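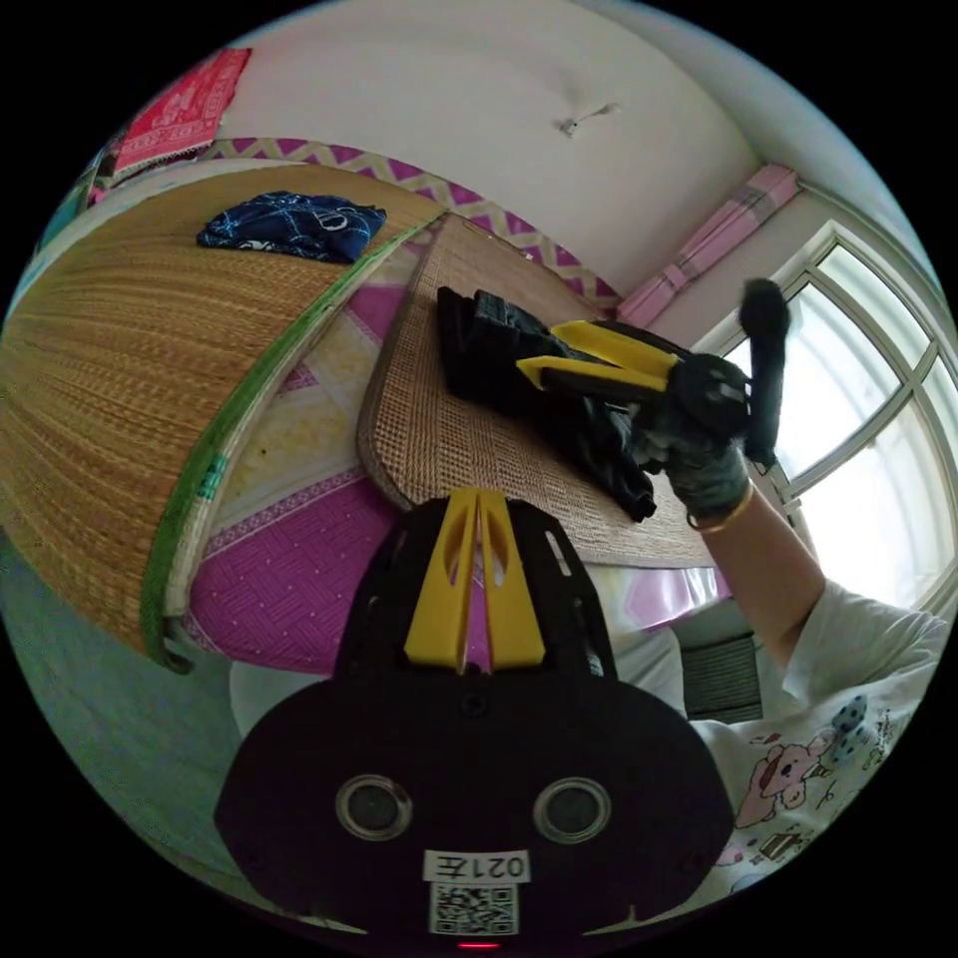 Search the forum Go

Budget for a second pair of hand-held grippers

Unai Cuesta
We have one pair for cloth folding on beds and mats. Total left is 3732, and a second pair is quoted at 740. Do I buy it now or hold the money for spares?

Sibel Gökçe
Buy the pair, but keep 300 back for fingers and cables. Soft fingers wear first on woven surfaces. Ask for the price of fingers alone before you sign. Nallham lists them separately, Guria only as a set.

Anatole Perrin
depends on your hours

Nuria Bermúdez
Check lead time too. Ours was ordered in March and came in two shipments.

We use cookies to keep you signed in. Accept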